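Home | Animals | Pets | Ask Us

Why Do Aquarium Fish Need Clean Water?

17/06/2023 | Bellgate Learning Desk

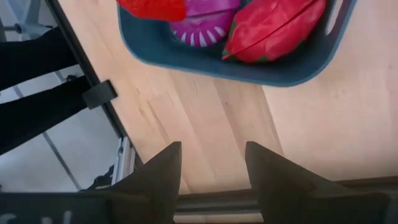 Brightly colored toys in a blue tray.

Fish breathe, eat and leave waste in the same water. Their waste contains ammonia, a substance that can burn their gills.

Helpful bacteria live in the filter and on the gravel. They change ammonia into nitrite, and then into nitrate. Nitrate is less harmful, but it builds up over time. Part of the water must be replaced to remove it.

A new tank has few of these bacteria, and they need weeks to grow. An adult should test the water before fish are added.

Tap water often contains chlorine. Ask an adult to treat it before it goes into the tank.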